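The Pen Cup Question

September 2020

I own one mesh pen cup and, at last count, 12 pens, of which 2 write. The rest are from conferences and a bank that no longer exists, and I have been carrying them from apartment to apartment like family silver.

Last week I threw them out. It took less than a minute, after which I spent the rest of the evening deciding what a pen cup is for.

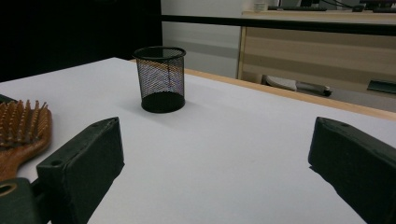 Kendis wrote in to say the cup should go too, on the grounds that an empty container is an invitation and by February I'd be back to dead highlighters. Fair. I considered the donation bag for a good long while.

But the hairbrush has never had a home. It has lived on the couch, on top of the microwave and once, for reasons I can't reconstruct, in the bread drawer. I looked at proper brush holders from Bretness, which come in a color called Oat and cost more than the brush. I read about 800 words of advice on the Usanar blog on "zoning your grooming surface." My grooming surface is a table. I also eat at it.

So the handle goes in the cup and the bristles stick up out of the top, and I can find the thing in the morning. 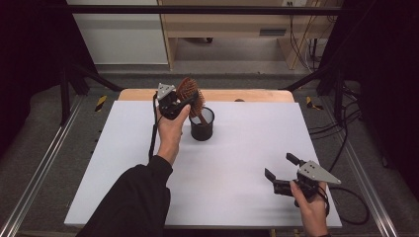 Brush, meet cup.

The two working pens are now on the couch. I'm told Asante makes a tray.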